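Scan upload stops at 235 MB
Opened by: Despina Kalogeropoulos, Inell Breast Clinic
Product: Tistora viewer

Ultrasound studies from room 2 stop uploading at 235 MB. The viewer says "transfer incomplete" and the study never reaches the radiologist. Smaller studies go through. Restarted the workstation twice, no change.

Reply from Mackenzie Dhillon, support:
Please check the transfer limit under Settings – Network. It should read 2000. If it shows 235, the August update reset it. 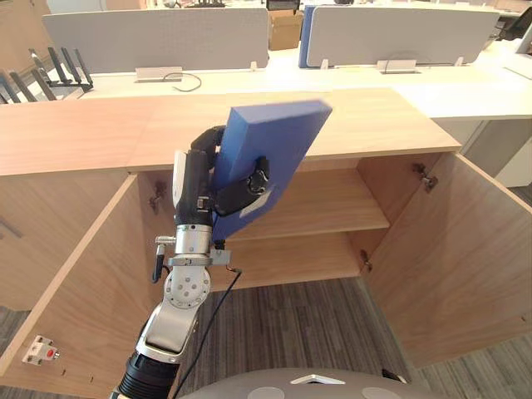 It did show 235. Changed it to 2000 and sent the Sunday studies again. All but one arrived.

Mackenzie Dhillon:
Delete the stuck one from the queue and resend it – the old limit stays with the job.

Resent, received 4:40 pm. Please close.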